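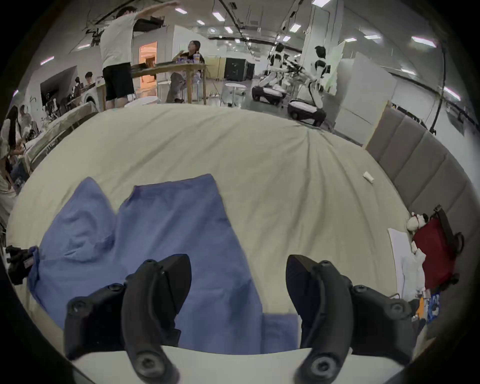 I changed the sheets in September, later than I meant to. The summer set had gone thin in the middle, so I went back to the sage green one, which I bought years ago and still like better than anything I've had since.

The periwinkle blue was Annelies's idea. I thought the two colours would fight, but they sit together well enough – the green is pale and doesn't argue. Washing both at once was a mistake. Do them separately, at 4 in the afternoon if you pay for power the way I do.

The grey padded headboard is the one thing I'd warn people about. It collects dust between the upright panels and a cloth won't shift it. I use the narrow nozzle on the hoover, top to bottom, then a dry brush.

Heike asked about the plush dog with the red collar. He stays. He comes off when the bed gets made and goes back on afterwards.

Pillowcases next. I haven't picked a colour yet.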